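Matden Brings Hand-Held Gripper Work to Its Garment Care Staff, Plans First Automated Folding Line for February

SKIRNMONT — December 1, 2021 — Matden, which washes, dries, folds and returns clothing and bedding for households and small lodging businesses, said today that it will start up its first automated folding line in February. The line, named Hakim, will be installed at the company's Skirnmont plant. Employees who fold clothes by hand today have been preparing for it by recording their own work with hand-held grippers, both at the plant and on home service visits.

No jobs at Skirnmont will be cut when the line starts, the company said. Job descriptions, shift patterns and pay grades for the folding room will change, and those changes were set out in writing to all 315 employees last month.

Matden runs two kinds of work out of Skirnmont. The larger part is plant laundry, which comes in by van, is sorted and washed, and goes to the folding room. The smaller part is home service, in which staff put away clean clothing, change beds and organize closets at the customer's address. Until now neither side has used any automation past the dryers. Washing and drying were automated in stages over many years, and folding stayed a hand job the whole time.

"We can wash a load with one person watching four machines," said Catherine Ritchie, director of operations at Matden. "Then it goes to the folding room and everything slows down to the speed of somebody's shoulders. That room is where we have the most sick days and the most overtime. We looked at it first for that reason."

The Hakim line was developed with Drimel, an equipment maker that has supplied Matden with conveyors and sorting tables. It will take towels, pillowcases and flat sheets from the first day. Knitwear, children's clothes and anything with buttons or a lining will stay with the hand folders through at least the first year. Matden said it expects to move some knit items to the line later, once Drimel's system has learned enough from the staff recordings to handle them without stretching the fabric.
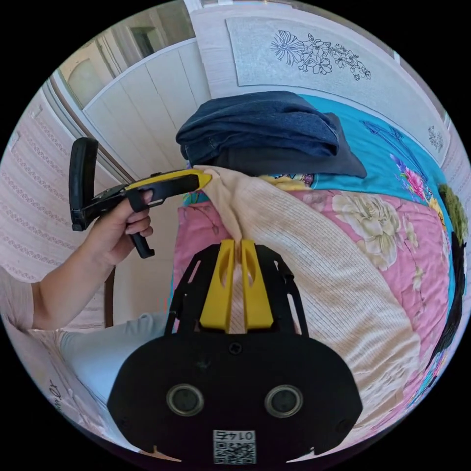 Knitwear has turned out to be the slowest category to teach. A towel is the same shape every time it is picked up, and a sweater is not, so employees making the recordings were asked to work with a gripper in each hand and to take hold of the garment the way they would with their fingers. On a ribbed knit, one pair of yellow fingers closes on the edge of the fabric while the second gripper, run by a trigger under the hand, meets the garment at a folded corner, with the rest of the piece spread over the bed. Staff have recorded on quilts, sheets and bare tables, with other folded clothes left nearby, as the company wanted the work done in ordinary rooms and on ordinary surfaces. Each type of garment is handled by several different people, as no two folders do it the same way.

Eighteen employees volunteered for the recording work. They are paid their regular rate plus a skill premium for the hours they spend on it, and sessions are limited so that no one has the grippers in hand for a full shift. A session runs for five garments, followed by a break. That limit was asked for by the employees, who reported sore thumbs and forearms during the first weeks.

"It feels clumsy for a few days," said Gladys Biwott, a senior folder who now trains the others on the grippers. "You want to smooth the fabric with your palm and you can't, you've only got the two tips. I had to think about things I haven't thought about in years, like where I pick up a cardigan first. Some people liked that and some people gave it a week and went back to the tables, and that was fine too."

Biwott has been named lead of a new group called line attendants. Attendants will feed the Hakim line, clear it when items bunch up, and check finished stacks before they are bagged. Twenty-nine positions in the folding room will be converted to the attendant grade. The grade pays more than the current folding grade and includes training on stopping, clearing and restarting the equipment. Employees who do not want to move can stay in hand folding, which will handle the garments the line does not take.

The company said there are points still open. Early trials at Drimel's workshop showed that the line folds fitted sheets poorly, and these have been taken off the starting list. Noise is another. Attendants will stand closer to moving equipment than folders do now, and Matden is testing ear protection and a layout that puts the loudest section behind a partition. The number of attendants needed per shift will be reviewed after the first full quarter, and the results will be shared with employees before any schedule is changed.

Home service will see less change. There are no plans to send automated equipment into customers' homes. Recordings are made in a home only with the customer's written agreement, and customers may withdraw it at any time. Prices for home service customers will stay the same through next year.

"People ask me if I'm training the thing that replaces me," Biwott said. "I asked Catherine the same question, in front of everybody, and we got the answer on paper. I'd tell anyone else to do that. What I'm looking forward to is never folding another bath sheet — they're heavy and there are a lot of them."

Installation at Skirnmont will take place in the east half of the folding room, which will be closed while the floor is reinforced. Hand folding will move to the former linen store during that period. Deliveries are not expected to be affected, but customers with large standing orders will be contacted by their route office about possible changes in pickup times.

About Matden

Matden provides laundry, garment care and home organizing services from its plant in Skirnmont. The company serves households, guesthouses and small inns.

Press contact: Matden Communications Office, Skirnmont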